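Keeping dry goods and leftovers: a few tips for a small kitchen
Updated 2023-05-06

Most of these come from clearing out my own cupboards in April, when I found small moths in a bag of rye flour and had to throw away half a shelf. A few were sent in by readers.

Dry goods

Move flour, oats, rice and dried fruit out of their paper bags as soon as you get home. Paper and thin plastic will not keep insects out. Glass jars with a rubber seal are best. I use the one-litre Famum jars, and the plain Wumer tubs for things I get through quickly. Cut the best-before date and the batch code off the packet and tape them to the jar. If there is ever a recall, you will need the code to know whether yours is one of the packs affected.

Don't top up a half-full jar. Empty it, wash it, dry it fully and then refill. A jar that has been topped up for a year always has something old at the bottom.

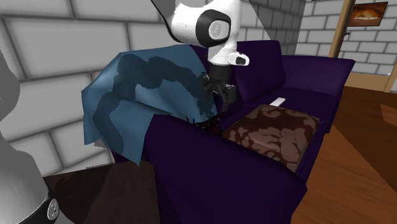

The same goes for spices, although the jars are smaller and easier to forget. Write the month of opening on the lid. Old spices are seldom harmful, but they lose their smell, and damp ones form lumps and can go mouldy. Keep them away from the hob. Never shake a jar over a steaming pan. Spoon out what you need first.

If you find moths, look for webbing in the corners of packets and under the shelf edges. Bag up anything affected and take it straight to the outside bin. Vacuum the shelf, including the peg holes, then wipe it with hot soapy water and leave the doors open until it is dry. Fly spray should not be used anywhere food is kept.

Leftovers

Get cooked food into the fridge within two hours, and rice within one. A deep pot of stew cools slowly, so divide it between shallow dishes. Keep the fridge at 5°C or below and check it with a separate thermometer on the middle shelf. The dial on the door of mine only shows numbers from one to six, and they are not degrees.

Eat leftovers within two days, or freeze them on the day they are made. Rice should be eaten within 24 hours. Reheat once only, until steaming all the way through, and stir halfway if you use a microwave.

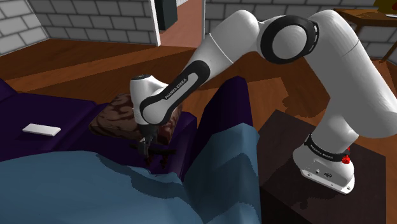 Labels that stay on

Lærke Thygesen wrote to recommend masking tape and a pencil. Ink from felt pens runs when the tub frosts over, but pencil doesn't. Put the tape on while the tub is dry and at room temperature. My last roll cost 78p at the Brokton market and is still going.

Gunnlaugur Oddsson numbers his freezer tubs and keeps a list on the door. He had reached number 43 when he wrote. I tried this and stopped at the second week, but it would suit a chest freezer.

Tins

Put new tins at the back and bring the old ones forward. Small dents in the side are usually fine. Throw out any tin that is swollen, leaking, badly rusted or dented along the seam, and don't taste the contents to check. Once a tin is open, tip what is left into a lidded tub before it goes in the fridge. 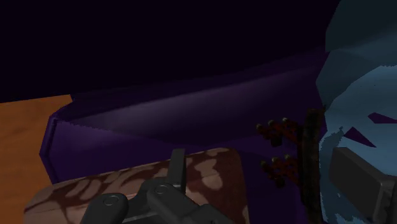 Two-fingered gripper and a brown, mottled, log-like object.

Cloths and boards

Change the dishcloth daily and hang it up to dry between uses. Keep one chopping board for raw meat and another for everything else, and replace either when the cuts get too deep to scrub clean.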